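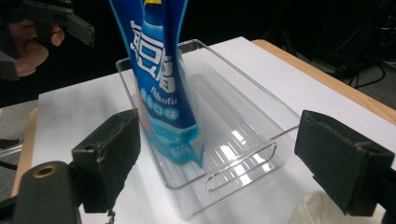 *A blue bag of Fishtofu and a clear plastic bin.*

# The Grededen larder cupboard

We have been making kitchen furniture at Flunov for long enough to know that people rarely write to us about the beautiful parts. They write to us about the shelf they can't reach, the door that bangs into the fridge, and the bag of rice that fell over in the dark at the back and was found again at Christmas. The Grededen is our answer to a great many of those letters, and we're very fond of it.

It's a tall, shallow, freestanding larder cupboard with two doors and four shelves. You don't need a fitted kitchen to have one, and you don't need to have anything taken out to make room for it. It wants a bit of wall and a reasonably level floor, and that's really all. We've sent them to narrow galley kitchens, to hallways, to a garage with a very patient cat in it, and to at least one upstairs landing (which sounds mad until you see how well it suits a family that lives mostly on the top floor).

## The size of it

| | |
|---|---|
| Height | 214 cm |
| Width | 100 cm |
| Depth | 35 cm |
| Doors | two, full height |
| Shelves | four, adjustable |
| Feet | adjustable from the front |
| Body | birch plywood, oiled |
| Door fronts | birch plywood, oiled or painted |
| Fixing | two wall brackets, supplied |

The height is to the top of the cupboard with the feet wound all the way in. Please measure your ceiling in more than one spot before you order, and look up while you're at it for pipes, picture rails and the smoke alarm. Older houses in particular can lose a surprising amount between one end of a room and the other.

The depth is the figure people ask us about most, and we do understand why! Most larder cupboards are a good deal deeper, and on paper that looks like better value. But think of what you keep in there. Tins, jars, packets, a few bottles of oil, the flour. Hardly any of it is very big. In a deep cupboard you end up with a front row you use and a back row you've forgotten, and every so often you have a grand clear-out and feel rather ashamed of the chickpeas. In the Grededen you can see nearly everything the moment you open the doors, and you can get at it without moving six other things onto the worktop first.

## Shelves

The shelves sit on steel pegs and can be moved up and down in small steps. We send them set evenly, which looks neat in a photograph and suits almost no one, so do move them. Most people seem to end up with a tall gap near the bottom for bottles and big bags, then two closer shelves at eye level for the tins and jars, and whatever's left at the top for the things that come out for birthdays.

Each shelf has a low lip along the front edge. It's only small, and you'll stop noticing it in a day or so, but it does stop a round jar from rolling out at you. The lip faces upwards as supplied. If you'd sooner have a perfectly flat shelf, perhaps for sliding trays in and out, turn the shelf over and the lip hangs down instead and hides the pegs.

Extra shelves can be ordered at any time. They're cut to the same pattern as they always have been, so a shelf bought now will fit a cupboard from our very first batch, though birch does go a warmer, more honeyed colour over the years and the new one will look pale beside its older sisters for a while.

## The Edo doors

The standard doors are plain. If you'd like something a little prettier, the Edo door has narrow upright slats over the top half, with a gap behind each one so that air can move through. We drew it first for looks, I'll admit, and then found that customers who keep onions and potatoes in the cupboard were choosing it for the air. It does let in a bit more dust than the plain door, so if your kitchen is a floury, busy sort of place, you might be happier with the plain one up top.

Both kinds of door hang on the same hinges, and you can change from one to the other later without drilling anything. The handles are a simple cut-out in the door edge — nothing to catch a pocket on.

Painted doors come in four colours: chalk, moss, brick and a soft grey-blue we call Harbour. Samples are painted on the very same plywood as the doors, and I'd urge you to ask for one and live with it for a week. Prop it up near the kettle. Look at it in the morning and then again with the lights on. Moss especially is two quite different colours depending on the hour.

## Filling it up

There isn't a right way to fill a larder, whatever the magazines say, but we've had a lot of happy conversations on the subject and some ideas do come round again and again.

Packets are the hardest. Tins stack and jars stand, but packets slump, slide and hide behind each other. Clear bins are a help, or old shoe boxes, or the loaf tin with the dent in it. Stand the packets upright like files in a drawer and put the oldest at the front. Noodles, dried mushrooms, snacks, jelly, yeast and the odd sachet of gravy can all live quite peacefully in a row like that.

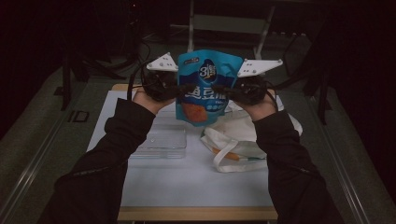 *Blue snack pouch, held up over the table.*

Heavy things should go low. The bottom of the cupboard is a solid board resting straight on the feet, and it's the proper home for flour by the sack, the stand mixer, preserving pans and anything else you'd rather not lift above your waist.

Keep one part of a shelf empty if you possibly can. It sounds like a waste, and I thought so too when a customer first wrote in to suggest it, but a bare patch gives you somewhere to put the shopping down while you shuffle the rest along, and it means that when somebody brings you three jars of chutney in December you can be properly pleased about it.

Labels are a matter of temperament. Some households label every jar and love it, and others have a jar marked SUGAR that has held lentils for years. A strip of masking tape and a pencil does the job nicely and peels off the oiled wood without a mark.

## Delivery and putting it together

The Grededen comes flat, in three long cartons. The cartons are heavy and rather awkward on a staircase, so please have a second person there, and clear a path before the van arrives. You'll also want enough empty floor to lay the cupboard down on its back while you build it, and then enough headroom to tip it upright. If your ceiling is low, the side panels can be stood up first and the cupboard built upright instead; the booklet has a separate page for this and it's worth reading through with a cup of tea beforehand.

You will need a cross-head screwdriver, a rubber mallet or a hammer and a folded tea towel, and a spirit level. The hex key for the feet is in the bag with the pegs.

**The cupboard must be fixed to the wall.** It's tall and it's shallow, and with the doors open and a child hanging from one of them it could come forward. Two brackets are supplied for the top. The screws and plugs are left to you, as walls differ so much, and any good ironmonger will find you the right ones if you can tell them what your wall is made of.

Once it's in place, wind the feet until the doors hang level and meet evenly in the middle. If they've drifted a little after a month or two, the floor has probably settled under the new weight. Turn the feet again. The hinges seldom need touching.

## Looking after it

Wipe the shelves with a damp cloth and a drop of washing-up liquid, then dry them. Spilt oil can simply be rubbed in. Turmeric is another story, I'm afraid, but a bit of sunshine fades it, so leave the shelf by a window for a few days.

The oiled surfaces like a fresh coat when they begin to look thirsty. We use Vukadinović oil in the workshop and put a small tin in with every cupboard. Rub it on thinly, wait a little while, and wipe off whatever hasn't sunk in. Leave the doors open overnight. Spread the used cloth out flat to dry outdoors and don't leave it bunched up anywhere, as oily rags can heat up and catch fire by themselves.

Painted doors need only a soft cloth. For chips and knocks, ask us for a touch-up pot in your colour.

## Ordering

Cupboards are made in small batches of 35, and we open the order book for each batch when the one before has gone out. You can ask for plain doors, Edo doors or one of each, and lots of people do choose one of each. Spare pegs, feet, hinges and brackets are kept in stock for every Grededen we've ever sold, including yours if it came to you second-hand with bits missing. Just send us a note saying what you need.

*Page last updated November 5, 2021*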